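Tolline Recipe Notes

Tolline is a plain-text collection of 400 hot drink recipes, covering coffee, tea, cocoa and spiced milk. It is meant for people building recipe search, unit converters or small kitchen apps.

Contents

recipes.csv - one row per recipe
ingredients.csv - one row per ingredient line
units.csv - the 17 units used in the other two files
CHANGES.txt

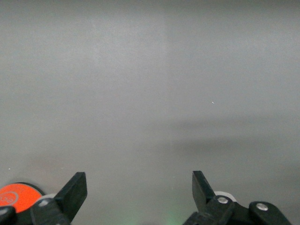
Plain gray surface.

Where the recipes come from

All recipes were typed up from two older sets, Graketti and Wunderlich. Graketti is mostly coffee and cocoa, with short instructions and metric amounts. Wunderlich is mostly tea and uses cups and spoons. The source column tells you which set a row came from. Spelling mistakes in ingredient names were fixed. The wording of the steps was left alone, even where it is clumsy.

Amounts

Every amount is stored twice, once as written and once in milliliters or grams. "A pinch" and "to taste" have no converted value and the field is left blank. Please don't read a blank as zero.
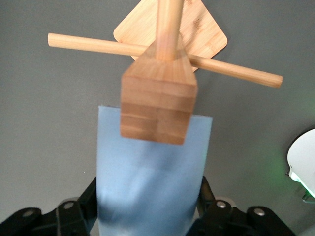

Spoon sizes were the hardest part. Wunderlich never says whether a spoonful is level or heaped, so all of them are treated as level. Rows where this matters have a 1 in the spoon_flag column. Nearly 100 rows are flagged, most of them loose-leaf teas.

Serving size is given in cups of 250 ml. Recipes that only said "serves a few" are entered as 3.

Known problems

- Some cocoa recipes list sugar twice, once for the paste and once for the topping.
- Brewing times for green tea are missing in the older Graketti rows.
- The Endale coffee recipes have steps but no amounts. They are kept for the text only.

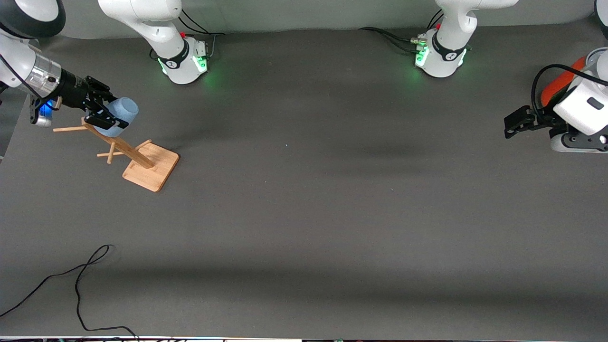
Can I use the files in a paid app?
The license allows it, as long as you keep the source column or name Tolline on your credits page.

Updates

The files are rebuilt each March. Corrections are welcome at any time - send the recipe id and the line you think is wrong.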